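Prustelov (pinza manual)

Prustelov es una pinza manual de dos dedos que se vende en forma de kit para el registro de tareas de manipulación. La produce la empresa Ateck, con sede en Prikedville, y fue presentada al público el 16 de noviembre de 2018. El usuario sostiene la herramienta con la mano y realiza con ella movimientos cotidianos, como levantar, girar o depositar objetos, mientras una cámara montada sobre el cuerpo de la pinza registra lo que sucede delante de los dedos. Las grabaciones se usan después para la programación de brazos robóticos que llevan una pinza con la misma geometría.

El nombre se refiere al mismo tiempo al kit y a la familia de repuestos que lo acompaña. En los catálogos más antiguos aparece también como «pinza Ateck», denominación que la empresa abandonó en la segunda edición de su manual.

Historia

El proyecto fue comenzado por el ingeniero mecánico Damian Zwahlen, quien trabajaba entonces en el mantenimiento de máquinas de embalaje en Prikedville. Zwahlen había construido para su propio uso una pinza accionada por un gatillo, con la cual probaba si una pieza podía ser tomada por dos superficies paralelas antes de encargar una pinza motorizada. Según el relato que figura en el manual, la primera versión no tenía cámara y los resultados se anotaban en un cuaderno.

Ateck adquirió los planos y preparó una serie inicial de 99 unidades, las cuales fueron entregadas a talleres y laboratorios de la región a cambio de un informe escrito sobre su uso. Los informes coincidieron en dos críticas: el gatillo exigía demasiada fuerza y los pasadores de las articulaciones tomaban juego al cabo de pocas semanas. Las dos cosas fueron modificadas antes de la venta general. La segunda serie, de 2000 unidades, es la que se conoce como Prustelov propiamente dicha.

Una revisión menor fue publicada en agosto del año siguiente. Afectó al muelle de retorno y a la forma del embalaje, y las piezas de ambas revisiones son intercambiables.

Construcción

El kit se entrega desmontado. El comprador recibe el mango, el gatillo, los eslabones de los dedos, los soportes de las almohadillas, un juego de almohadillas y la base para la cámara. La cámara misma no está incluida en la versión básica. El montaje se hace con dos llaves hexagonales que vienen en la caja y, para una persona con alguna experiencia, ocupa una tarde.

Cada dedo forma un paralelogramo articulado. Cuando se aprieta el gatillo, los eslabones giran sobre sus pasadores y el soporte de la almohadilla se desplaza hacia el centro sin cambiar de orientación, de modo que las dos superficies de agarre se mantienen paralelas en todo el recorrido. Esta solución es común en las pinzas industriales y Ateck no reclama sobre ella ningún derecho.

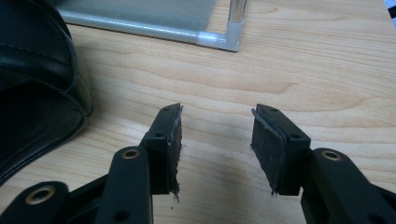

Las almohadillas son la parte del Prustelov que más atención requiere del usuario. Están fijadas a la cara interior de los soportes, una enfrente de la otra, y su estado influye directamente en la seguridad del agarre. El desgaste suele comenzar por el borde inferior, que se deshilacha y deja fibras colgando hacia la mesa, y en el dedo derecho puede verse además que el borde superior de la almohadilla se ha separado un poco hacia afuera. El manual distingue entre el desgaste de superficie, que es admisible, y el desgaste de borde, que obliga al cambio cuando las fibras llegan a tocar el objeto antes que la almohadilla. Recomienda cambiar siempre las dos, aunque una parezca todavía buena, para que la fricción sea igual en ambos lados.

Los orificios de los eslabones llevan casquillos de color latón. En la serie inicial no existían y el pasador giraba directamente en el eslabón, lo que explica el juego mencionado en los informes. Los casquillos se venden por separado y se colocan a presión; el manual desaconseja el uso del martillo.

Los soportes de las almohadillas tienen orificios pequeños que permiten fijar accesorios. Ateck ofrece puntas estrechas para piezas pequeñas y una almohadilla más blanda para frutas y recipientes delgados.

Uso

Una sesión de grabación consiste normalmente en repetir la misma tarea muchas veces con variaciones ligeras: el objeto se coloca en otro lugar, se cambia la luz o se trabaja sobre otra superficie. El fabricante aconseja no retirar de la mesa todas las cosas ajenas a la tarea, puesto que el robot tampoco las encontrará retiradas en su lugar de trabajo. También aconseja abrir la pinza por completo entre una repetición y la siguiente, para que el inicio de cada una pueda ser reconocido con facilidad en el vídeo.

Antes de cada sesión se hace una prueba en vacío. Se cierra la pinza despacio y se comprueba que las almohadillas se encuentran en toda su altura. Si se tocan solamente arriba o solamente abajo, hay que aflojar los tornillos del soporte y repetir el ajuste.

La herramienta no mide la fuerza de agarre. Para trabajos en los que este dato es necesario, algunos usuarios han añadido un sensor debajo del gatillo, modificación que Ateck tolera pero que anula la garantía del mango.

Comercialización

El Prustelov se vende por medio de Mercado, la tienda en línea que Ateck mantiene para sus propios productos y para los de otros talleres de Prikedville. Existen dos versiones. La básica contiene todas las piezas mecánicas; la completa añade la cámara, un cable reforzado y un segundo juego de almohadillas. El número de catálogo de la versión completa es 1337.

Los repuestos se pueden pedir por unidad, con excepción de las almohadillas, que se suministran solamente en pares. La garantía cubre los eslabones y el mango durante dos años y excluye las piezas de desgaste.

Recepción

Las reseñas publicadas por los compradores valoran sobre todo la facilidad de reparación y el hecho de que los planos de los eslabones estén disponibles para su descarga. Se ha criticado el peso de la versión completa, que cansa la muñeca en las sesiones largas, así como la traducción de las instrucciones, en la cual las figuras de los dos dedos aparecían intercambiadas. Este último error fue corregido en la edición actual.

Varios laboratorios han señalado que las almohadillas originales duran poco sobre cartón y otros materiales abrasivos. Ateck respondió con una variante más densa, que se ofrece como accesorio y no forma parte de ninguna de las dos versiones.

Véase también

Pinza paralela
Mecanismo de cuatro barras
Aprendizaje por demostración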